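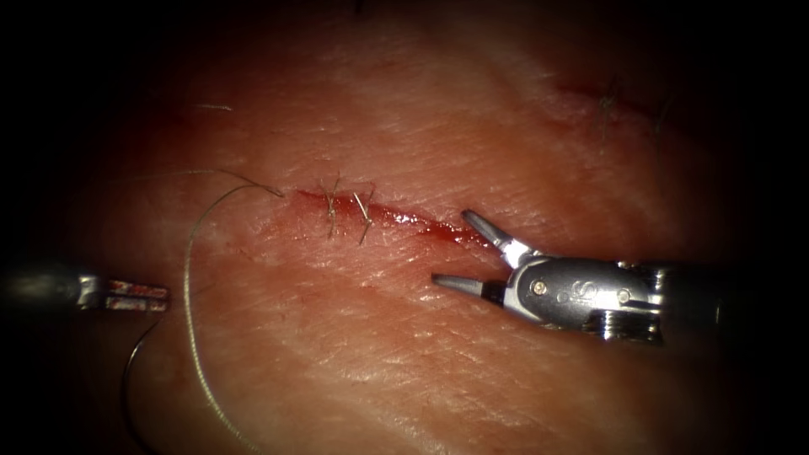 Selma Janevski used to tell her students that a stitch should be judged by how little the tissue seems to mind it, and her remark is still a friendly place to begin with the interrupted suture. An interrupted suture is a way of closing a cut with a row of separate stitches, each one passed, tied and trimmed before the next is begun. It is among the oldest methods of wound closure and is usually the first one a learner meets, partly because it forgives a good deal. Should one stitch come undone, its neighbors go on holding.

Method

The needle goes in a short distance from one edge of the cut, travels beneath it, and comes out on the far side at a matching distance. Most of the thread is drawn through until only a short tail is left, and the knot is built up from several throws, laid in opposite directions so that they lock. The knot is then eased over to one side, away from the line of the cut, and the ends are trimmed to leave two small tails. Tails cut too short may let the knot slip, and tails left too long tend to tangle with the next stitch, so every teacher has a favorite length and will happily defend it all afternoon.

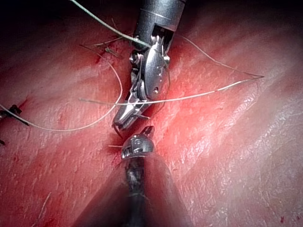 Not everyone agrees on where to start. Finlay Tennant, writing in the Stollville teaching notes, prefers to place the first stitch in the middle of the cut and then halve the gaps on either side, which helps when the two edges are of unequal length. The more common habit in short, straight cuts is to start at one end and work along. Both ways give a tidy closure in patient hands, and the Vesgate handbook, which runs to 494 pages and has room for such things, gives them equal space.

Instruments and handling

Tissue is held with fine forceps or a grasper, and as lightly as the job allows. The needle is held in a driver, and the wrist is turned so that the needle follows its own curve. In instrument tying, the thread is looped around the jaws of one tool, which then reach through to take the short tail. Learners often pinch the thread itself too hard along the way, and a bruised thread can snap later at the knot.

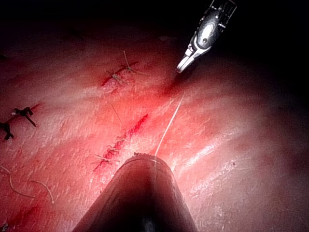
Tension is the part that takes longest to learn. The edges of the cut should meet and perhaps rise a little, but they shouldn't be squeezed, as a stitch pulled very tight can starve the tissue beneath it. Thread also has to be kept in order while one works. A strand drawn out straight across the surface, like the pale one running up toward the small smear of blood, is easy to follow by eye, while slack loops have a way of slipping under a finished knot.

Comparison with running sutures

A running suture uses one continuous thread for the whole cut. It is quicker and leaves fewer knots, but a single break can loosen the entire line. Interrupted stitches take more time and more thread, and in return each can be adjusted, or taken out early, without disturbing the rest.

See also: Surgical knot; Needle driver; Mattress suture; Wound closure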